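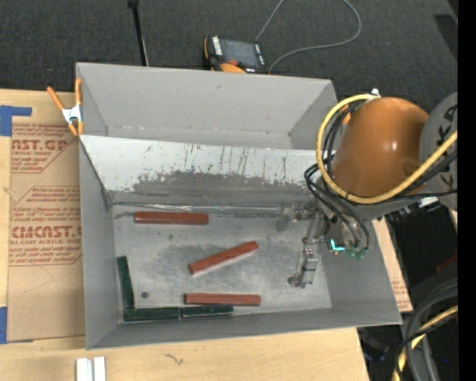
Etenesh Tilahun has recorded drums for heavy bands since she left college, and for the last three albums she has done it in the same converted dairy outside Fanano. The newest of them, Trimen's second full-length, was released in May 2023. It runs to 67 minutes over nine tracks and was mixed by Fernanda Falcão, who also plays bass in the band.

The two disagree on most technical points, starting with tempo. Falcão wanted a click track throughout. Tilahun agreed to it for five songs.

"The slow ones drift if you leave them alone," Falcão says. "At 67 beats a minute there is a lot of space between hits, and everyone fills it differently."

Tilahun's view is that the drift is part of the song. "The drummer pulls back before the last riff. On a grid you lose that. We tried it both ways and kept the free takes for the four long pieces."

Drums took 15 days in March. The kit was set up in the middle of the room with two close microphones on each kick drum and one pair at ceiling height. The snare was retuned between songs, and the head was changed after every third take. The session folder ended up with 547 audio files in it, of which Falcão says she opened all and used a small part.

Guitars were recorded through a single valve head and two cabinets. No modelling was used on the rhythm parts. The bass was split into a clean signal and a distorted one, with the distorted side filtered below 200 hertz.

"If both sides carry low end they cancel in places," Falcão says. "You move a fader and the bass gets smaller. I would sooner fix that at the source."

The vocals were done last, by Pētersons, in the corridor behind the control room. He works without headphones, facing a small monitor. Tilahun accepts the spill. "It is quiet guitar under loud shouting. I gated two lines on 'Fernia' and left the rest."

Mastering was kept light. Falcão asked for no more than two decibels of limiting, and the vinyl cut was made from a separate file with none at all. The first pressing was 2811 copies over two discs.

The band will play the album in full on the autumn dates. Tilahun is doing front of house and intends to leave the click at home. Falcão has asked for it in her monitor for the opening song.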